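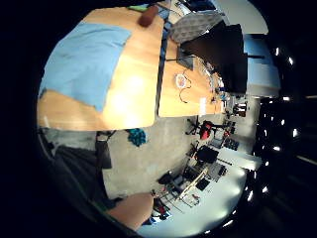
**ysaline_b** wrote:

Two tables pushed together will always leave a gap, and no clamp under the top is going to hide it completely. I would stop fighting it and decide which table is for cloth and which is for everything else.

**ERoussel** wrote:

I already do that more or less. The cloth goes on the left and the small stuff goes on the right. The trouble starts when I have a piece longer than one table. It has to cross the join, and the rotary cutter drops into it. I ruined the edge of a curtain panel last week that way.

For anyone who missed my first thread, both tops are Ikadstead, 60 inches long, bought at different times. The legs are not quite the same height even with the feet screwed all the way in. Floor is concrete and it slopes toward the door.

**Mireille LG** wrote:

Get a cutting mat that covers the join. I have the big Wisar one and it lies over two tables with no trouble. Tape the underside so it can't creep.

**ysaline_b** wrote:

A mat over a step still has a step in it. Shim the legs first, then the mat. Thin plywood offcuts under the low side, checked with a level in both directions.

**Mireille LG** wrote:

Mine had a small step and I never noticed it under the mat. Depends how thick the mat is, I guess.

**clem_ferrand** wrote:

I'm going to disagree with both of you. The join isn't the main problem. You have a light blue cloth laid out flat and that's fine, but the table next to it has a cable curling over the wood and a bunch of small things down at the far end. Where is the long piece supposed to go? You can level those legs to a hair and you'll still be moving stuff every time you cut.

Clear the right-hand table completely. Put up a shelf. Then see if the join still bothers you.

**ERoussel** wrote:

Fair. The far end of that table is where things go when I don't know where they go. I had a shelf up until October and took it down because it was over my head and I kept hitting it when I stood up.

**clem_ferrand** wrote:

Then put it lower and at the end, past where you stand. Or a drawer unit on wheels that parks underneath. The Gaillard three-drawer one fits under a standard table. I paid 60 for mine used.

**Lucienne C** wrote:

I run a small alterations room and we had the same setup for six years. What worked for us:

- Bolt the tables together from underneath with two flat steel plates. Clamps loosen.
- Anything with a cord goes on the wall side, cord taped down or hung up.
- Fabric that is waiting goes in a bin. Not on the floor. The blue one down on the concrete by the table is going to pick up grit, and grit ends up on the cutting surface and in the machine.
- Keep a strip of bare table along the front edge so you can rest your forearm and the ruler.

We did end up replacing the two tops with one long one. It cost us 345 with delivery, from Plornau. They also had one with a scratched face for 285 and I wish I had taken that, it would have been under a mat anyway.

**ERoussel** wrote:

Did Plornau cut it to size or was it a stock length? I can't get anything very long up my stairs.

**Lucienne C** wrote:

Stock length, and they cut it for free. Measure the turn on your stairs, not just the width. We had to take a door off.

**ysaline_b** wrote:

Steel plates are a good idea but please shim before you bolt. If the tops are at different heights and you pull them together you will put a twist in one of them.

**Lucienne C** wrote:

Yes, shim first. I should have said that.

**Mireille LG** wrote:

I still say try the mat. It's the cheapest thing in this thread and you can use it later on the new top.

**ERoussel** wrote:

OK. Plan for now is to empty the right table, shim, then plates. I'll hold off on the mat until I know whether I'm keeping these tops, because a new one would change the size I need. Does anyone know what screws to use for the plates? The tops are just under an inch thick.

**ysaline_b** wrote:

5/8 inch pan head, and drill pilot holes. Put tape on the bit at half an inch so you don't come out the top.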